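Subject: Re: Mentors, role models and the "inner five"
Reply-to: the list

Kirsty Cruickshank wrote:

> I've just finished the Stollano workbook on personal growth and I'd urge everyone here to try it. The main idea is that you write down the 5 people you spend most time with and ask of each one whether they lift you up or hold you back. Anyone who scores low over 8 weeks gets moved to your "outer ring". I did it in February and I feel lighter already. Has anyone else had a go? I'd love to start a thread on finding a mentor too, as the second half is all about that.

Kirsty, I did have a go, or half a go. I borrowed the workbook from my sister-in-law and got as far as the scoring page before I put it down, so take this as coming from someone who didn't finish.

My trouble starts with the list. Of my five, two are related to me, one shares my office at Mowat and would be there whatever I wrote about him, and one is a neighbour who needs a lift to the chemist. I didn't pick any of them for what they'd do for my outlook. The neighbour scored very badly. She moans from our gate to the car park and back again, and I come home flat. Am I meant to stop driving her?

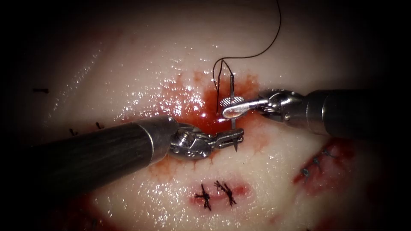
I know the book says the outer ring is "still a place of kindness". I read that bit twice and I still think it means seeing less of people because they're hard work. I was hard work myself for most of a year after the move to Windent, and I'd have scored a two on anybody's sheet. My friends there rang anyway. If they'd all been keeping a tally I would have had a very quiet winter.

Then there's the question of what the score measures. I did the page on a morning when I'd slept well and again late one evening, and my husband went up by three points between breakfast and bedtime. He had done nothing except fix the tap. I don't see how you get from that to a decision about a friendship.

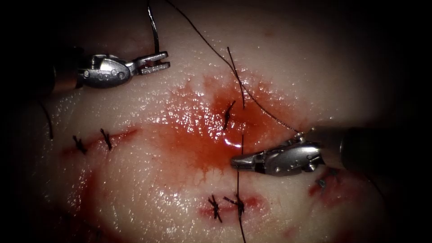 *Two robot arms over a pale tissue surface, with sutured cuts and dark threads.*

On mentors I'm less grumpy, though I'd still go carefully. We had a scheme at Gremik where each new starter was paired with somebody senior. Mine was a decent man who told me to say yes to everything. I said yes to everything and was worn out by the summer. He wasn't lying to me – it had worked for him, with a wife at home and no commute. I've had far more use from a woman one desk along who was only a couple of years ahead and could still remember what she'd got wrong.

So if we're having a mentor thread, I'd like to hear from people whose advice turned out badly as well as the glowing ones. The workbook has up to 8 success stories in a chapter and I couldn't find a single person in it who'd tried the method and gone back to their old friends.

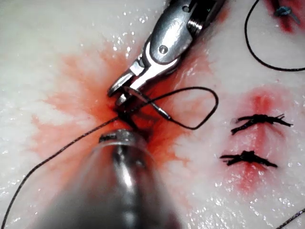
## What I'd ask before anyone starts

- Would you be happy for the people on your list to read it?
- Have you told any of them what's bothering you, or have you only written it down?
- Whose list of five are you on, and what do you suppose you'd get?
- Are you tired? Try again after a weekend.

Kirsty, you say you feel lighter, and I'm not going to argue with how you feel. I would like to know who got moved, though (not names), and whether they've noticed. Could you post again after the summer and say if it's still going well? My copy goes back to my sister-in-law soon, so if there's a page in the second half that answers any of this, tell me the number and I'll read it first.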